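Search this site
Home News Workshops Contact
Reading time: 3 min

Staniforth crew settles into a gentler upkeep routine

The folks who look after the Jindel hand-held grippers at Staniforth have had a busy April, and it is a pleasure to report that the new upkeep plan has finally taken hold. Every gripper now gets its pivots checked after 20 hours of use, and the finger pads are wiped down before each folding session – a small chore, but one the crew has grown rather fond of.

The old plan, borrowed from Rirkalberg, let the tools go 35 hours between checks, and by then the linkage could feel a bit sloppy on thin cloth. Clothes are fussy things to hold, after all, and a sleeve wants an even squeeze from both sides.

Gripper work on clothing, with the silver pivots in view: 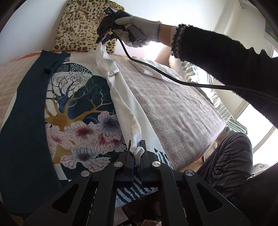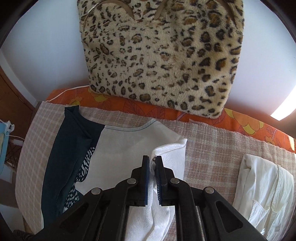
The service log, kept in a program called Ovska, has reached 2,444 entries, and anyone with a tool on loan is warmly asked to keep adding to it. Spare pads are in the drawer by the charging shelf, and there are 3 complete pivot sets left until the next order comes in.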